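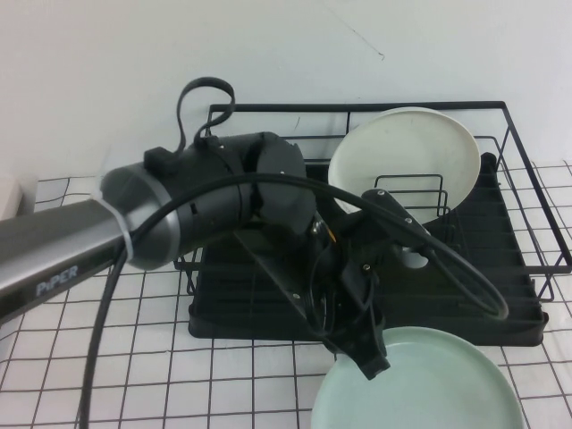 4. Listening Sessions and What the Players Told Us

Figure 3. Robotic arm with a black parallel gripper reaching over a wire dish rack on a gridded white tabletop.

We began the listening part of the study with a question that had been on our minds ever since the archive work in Section 2, and it was a simple one: when people who love old band music hear two recordings of the same waltz, one by a button accordion and one by a piano accordion, what do they notice first? We had our own guesses, of course, and most of them were wrong.

The recordings came from the Becerra collection, which holds 498 dance-band sides, many of them cut in a single afternoon with one microphone and a good deal of foot tapping. From these we picked 55 pairs in which the same tune turns up at close to the same tempo. Finding them took far longer than we had planned. Titles in the collection wander from one label to the next, and a tune called a polka on one disc may be called a march on another, so in the end we sat down and listened to everything, often twice – a pleasant way to spend the winter, if a slow one.

Listeners were invited through two dance halls, the Drotano and the Stasero, and through the mailing list of the Gritport summer music festival. We sent out 600 invitations and received 500 completed answer sheets, a much warmer response than we had dared hope for. Many people wrote in the margins, and a few folded in extra pages about the bands their parents had danced to. We have kept all of these and draw on them freely below.

4.1 Bellows and Breath

The most common remark in the margins had to do with breath. Listeners said that the button players seemed to "stop for air" at the ends of phrases, even in fast numbers, while the piano accordion players carried the sound straight across. On a diatonic button instrument the push and the pull give different notes, and the player has to change direction often, so there is a plain mechanical side to the matter. Still, we don't think that tells the whole story. Several of the button players on these sides could glide over a change of direction so gently that we had trouble hearing it ourselves, and yet they chose to leave a gap before the last strain. Dancers, we suspect, liked having that gap to turn in.

4.2 The Left Hand

Remarks on the left hand were fewer but more heated. Some listeners found the bass on the older sides muddy and said so firmly; others wrote that a cleaner bass would spoil the tune. Dancers tended to fall in the second group, and people who told us they mostly listened at home fell in the first. We would be careful about making too much of this, as the old discs lose a great deal at the low end, and a listener with small speakers at the kitchen table is hearing another record altogether. We return to the matter of playback in Section 5, where the same pairs are played again over the hall system at the Stasero.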